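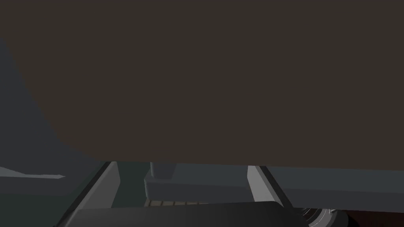 Vol. 2, p. 40

Figure 1. Simulated wrist view in the Hostel kitchen, with the fingers spread on either side of a gray block and a brown surface taking up most of what there is to see.

4. The Class Project

4.1 Setup

The course project ran in October, in a simulator the students named Brendero after losing a vote about naming it anything else. Each team received the same arm, the same two-finger gripper and the same virtual building, a shared residence called Hostel whose rooms had been modeled by an earlier class with strong feelings about storage. Hostel has a great many shelves. It has doors that open toward the robot and drawers that open toward the doors. We kept it as we found it, on the theory that students should meet furniture they did not choose.

Teams wrote a controller that used the wrist view and the joint positions and nothing else. The overhead view, which every team asked for, was kept for grading. The task list was posted in the first week and contained pick, place, open and close, each applied to several objects and starting poses. A run ended when the task was done, when the time limit passed, or when the arm reached a joint limit and stayed there, which the course handout called "early retirement."

4.2 What the wrist sees

Most of the students had learned vision from pictures in which the object of interest sits politely in the middle. The wrist view is less considerate. In Figure 1 a flat, dark brown surface with no markings on it spans the full width of the view at the top and leaves the fingers and the block to share the lower third. It offers a feature detector one long, nearly straight lower edge and very little else. The block between the fingers is a medium gray, the right finger is a lighter gray, and the slab beyond it is another gray again. Two teams had built their segmentation on color. Both rewrote it.

The small upright piece near the left end of the block caused a separate argument. Its upper end meets the edge of the brown surface in the view, and from a single still there is no telling whether it touches that surface or merely lines up with it. The Bedoya team treated every such meeting as contact and produced a very cautious robot. The Skinovden team treated none of them as contact and produced a robot with a more varied career. We had hoped at least one group would move the wrist a little and look again, as the second lecture had suggested with a diagram.

Wood was the one material that behaved. The light-brown slats visible low in the figure, between the block and the gripper base, gave several teams the only texture they could match from one step to the next. One report thanked them in its acknowledgments.

4.3 Runs and logging

The project produced 3,000 graded runs, of which 1,942 were counted as successes by the script. The script checked only the final position of the object, and so it was generous toward runs in which the object arrived by being pushed, dropped or dragged there under an elbow. We left these in. A stricter check was drafted and then set aside when it failed the instructor's own reference solution.

Logs were kept at every step, with finger opening, joint positions and the wrist image stored together. Students were told to read the logs before changing their code. The version histories suggest that the usual order was to change the code, change it back, change the random seed, and then read the logs. Teams that did look at the images early tended to find the same fault: their controller had chosen a wrist angle that was fine for reaching and terrible for seeing, with some large surface close overhead and the target squeezed in below it.

4.4 Changes for the next class

Teams will be graded partly on a short written account of what their robot could see at the moment it made its worst decision. The color shortcut will be mentioned in the handout, in bold, where we expect it to be ignored. Hostel will keep its shelves. The time limit will be raised by 40 steps, a figure reached by bargaining, and the final-position check will be joined by one for contact along the way, once the reference solution can pass it.

Manuscript received May 7, 2020.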